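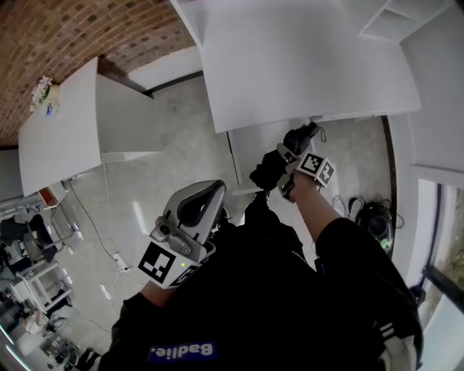 Setting up the handheld grippers before a recording session

These steps cover the pair of handheld grippers used at the Kinddale workspace, with the tag cubes mounted on them. They assume the grippers are charged and the Song recorder software is already installed on the workstation. Allow 33 minutes the first time.

Step 1. Check the cubes

Each gripper carries a white cube with black square tags. Hold the gripper by its handle and try to turn the cube with your other hand. If it moves at all, tighten the two screws at the base and run the full calibration in step 4. Wipe the printed faces with a dry cloth. Do not use alcohol — it lifts the ink at the corners, and a tag with a broken corner drops out of tracking when it is tilted.

Step 2. Check the finger pads

Squeeze the handle fully and let go. The pads should meet along their whole length and open again without sticking. A pad that has started to peel has to be replaced, and pads are always replaced in pairs. Change them after 2,000 closes even if they look fine. The count is on the device page in Song.

Step 3. Power and link

Switch on the left gripper first, then the right. Wait for the green light on each one before going on. If the light blinks for longer than a minute, switch that gripper off, unplug its receiver, plug it back in and start again. Keep the power strip on the floor, with its cable behind you and away from the side you will be walking on.

Step 4. Calibrate

Open the Davorness profile and choose Pair Calibration. Stand back from the tables with a gripper in each hand, cubes facing up and out. Move both hands slowly forward, down to knee height and back. Then reach one gripper under the table edge and bring it out again, and do the same with the other hand. Tags are lost most often under the tabletop, so do this part slowly. The program wants 100 good views per cube and beeps when it has them.

The error shown at the end should be under 2 millimeters. If it is higher, look at the cube screws again before you repeat the run. The second most common cause is a sleeve covering part of a tag. Push your cuffs back, or wear close-fitting gloves over them.

Step 5. Test run

Record one short clip of opening and closing each gripper, then play it back. The finger width trace should follow your hand with no flat sections. A flat section nearly always means the camera or sensor on the gripper needs cleaning.

After the session

Switch off both grippers and put them in the Stosedau case with the cubes facing up. Write any pad or cube change in the log under the gripper's number. Spare pads and screws are ordered through Liesbeth Dierckx.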